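Dovenis now rents out Kosel, its practice software for two-arm robot cells. Tarun Bansal tried it for us over a 14-day trial, mostly on the gear assembly exercise, which runs entirely in simulation. 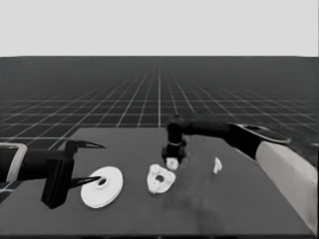 What you get

The base package has 30 exercises and runs on an ordinary office computer. Camera views can be switched while the arms are moving.

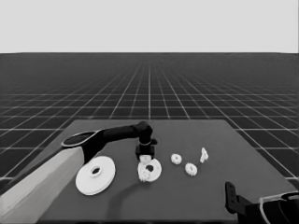

Setup took Tarun one morning, and the manual is clear. He spent longer learning to line up parts — with a small gear held just over the ring, he kept changing views to judge the gap. A close view between the gripper fingers is also included.

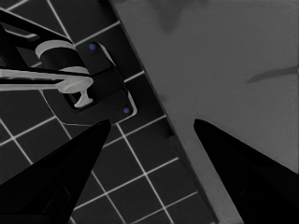
Price and booking

A single seat is $372 a month, or $750 for three. Sanaa Ashour is taking names for a Friday demo at Bramwell.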